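## 4. Equipment Planning for the Gear Handling Cell

The wrist view in Figure 1 is the one on which the purchasing decisions in this section were based.

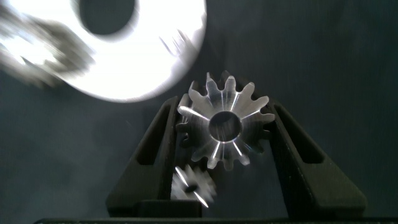
**Figure 1.** Wrist camera view during gear handling. The medium spur gear lies between the two black fingers; the large gear, upper left, is blurred and overexposed.

What should a small shop buy first when it sets up a cell of this kind? Spare fingers and a second wrist camera, before any upgrade to the arm, and the money for both should be set aside in the first budget request.

### 4.1 Cost categories

We divided the planned spending into fixed items, wear items and integration time. Fixed items are the arm, the controller, the mounting plate and the safety scanner. Wear items are the fingers, the camera cable and the camera itself. Integration time covers fixture design, calibration and the writing of grasp routines. Earlier plans at the Clestgate site treated wear items as part of general shop supplies, and orders for them were delayed whenever that account ran low. In the present plan they have their own line, reviewed each February.

Integration time was the hardest category to estimate. The quote from Grernance allowed 100 hours. Our own log for the previous cell showed 144 hours, most of the difference being spent on lighting and on repeated hand-eye calibration. We used the logged figure. The quote was kept as a lower bound for the sensitivity check in Section 4.4.

### 4.2 Fingers

Finger wear depends on the part mix. Hardened gears with sharp tooth edges mark the contact faces sooner than soft blanks do, and a marked face shifts the resting position of the part. The plan calls for 20 finger pairs in the first year, ordered in two lots so that the geometry can be changed between them. Meireles and Kunach both supplied prices. Meireles was cheaper per pair but asked for a larger minimum order — a poor fit for a design that was still changing. Kunach accepted the split order, and its drawings were used for the first lot.

### 4.3 Camera and lighting

Polished metal is a difficult target for a small camera. In Figure 1 the face of the large gear is washed out to a white ring, while the teeth of the medium gear remain sharp. The lower pinion is also blurred. A single exposure setting may therefore serve one part well and another badly within the same view. We budgeted for a diffuse ring light and for a camera with manual exposure control. A global shutter model was priced as well, and was moved to the second year after Tomás Veloso pointed out that shorter exposures under better light should be tried first.

The backdrop was left dark. A lighter work surface was considered, but it would have required new segmentation thresholds, and no hours had been assigned to that task.

### 4.4 Sensitivity

The plan was recalculated with integration time at the quoted and at the logged value, and with finger use raised by up to 200 percent. Integration time had the larger effect on the first-year total. Finger use mattered more from the second year on, once the fixed items had been paid for. The order of purchases stayed the same in all cases. Shipping and import costs were excluded, as the suppliers quoted them on different terms.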